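Lists > Small Mechanisms > Gear trains > Thread view

List home Threads Search Subscribe Log in

Re: Planet carrier, three pins or two?
Posted in December by the Plendville bench

An earlier message on this thread said:

> I have printed the Howlader carrier plate twice now and both times the
> planets bind once the ring goes on. Each gear turns freely on its own peg.
> With two fitted and the third peg left bare the whole thing runs, with a
> bit of rattle. With the third gear on it locks up every part turn. I have
> sanded the bores, greased everything and swapped the gears about. Is it
> the plate or the gears? And does it matter which order they go on in?
>
> Also, what do people work on? I keep losing parts on a bare bench.

Taking the questions in turn.

The plate is the more likely fault. If every gear is free on its own peg, and any pair will run, the bores are fine and so are the pegs as diameters. What is left is where the pegs stand in relation to each other. A pair will hide a position error because the backlash swallows it. The third gear closes the loop and there is nowhere for the error to go. Before reprinting, measure across each pair of pegs, outside to outside, with the jaws low down near the plate. Then measure again near the tips. If the low figures agree and the high ones do not, you have a leaning peg, and that can be put right without a new print.

My own plate is the same general pattern, a flat ring with a large hole in the middle. I fit two gears first and stop there while I check the remaining pin.
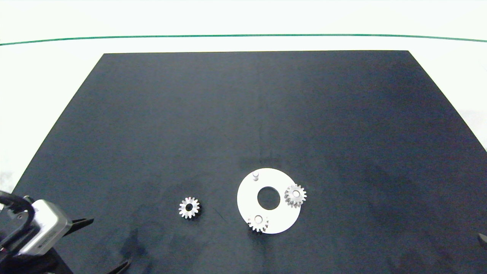 Carrier plate on the black board, two gears fitted, one pin still bare.

With the assembly at that stage, put a small square against the bare pin and look at it from two directions. A printed pin of that length can lean enough to matter without looking wrong to the eye. If it does lean, warm it gently and press it upright. Let it cool under the square. Do not force it cold, as it will snap at the root and the stub is tedious to drill out.

On order of fitting: it makes no difference to the running if the plate is right. It does help with finding the fault. Mark the pegs A, B and C with a soft pencil and fit A and B, then B and C, then A and C, with the ring on each time. Turn each pair through a full revolution. If two of the three pairs feel tight and the third does not, the peg common to both tight pairs is the one to look at. Write the results down as you go. I have done this from memory and had to start again.

Swapping gears about tells you very little unless you also index the teeth. Put a dot on one tooth of each gear and start with the dot facing outwards. A tight spot that comes round with the dot belongs to the gear. A tight spot that stays at the same place on the ring belongs to the ring, or to how the ring is seated. I would leave the grease off until all this is finished – it masks light binding and it picks up sanding dust. Clean what you have with a dry brush.

On sanding, I would stop. The bores were not the trouble and every pass makes the rattle worse. If you have opened them up a good deal, print fresh gears before testing again, or you will be chasing two faults at once. I use 256 for the steps per turn in my test rig and run the bare train at that before any load goes on, but turning by hand is quite good enough for what you describe.

As for the work surface, I use a flat dark board laid on a white bench top. White parts show up against it at once, and the teeth are much easier to inspect with something dark behind them.
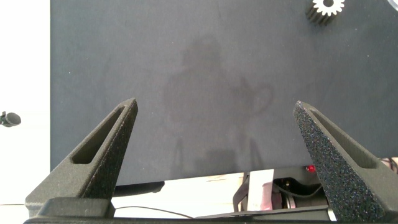 It does get scuffed and it holds dust, so it wants a wipe before anything greased goes down. Matt is better than gloss, as glare off a shiny board makes a chipped tooth very hard to pick out. Size matters less than people think. You need room for the plate and a clear area beside it for the gears waiting to go on. Keep the screws and the ring in a separate tray.

I had a Jolten mat before this and gave it up. The printed grid was handy for measuring but the lines confused the eye when looking down through the teeth.

If the low measurements across the pegs do not agree, post all three and say which slicer settings you used for the plate. There was a long exchange on the list about shrinkage on ring shapes, and the correction given there for Brevo filament worked for me with 5 perimeters and the fan kept low for the first 2 layers.

Plendville bench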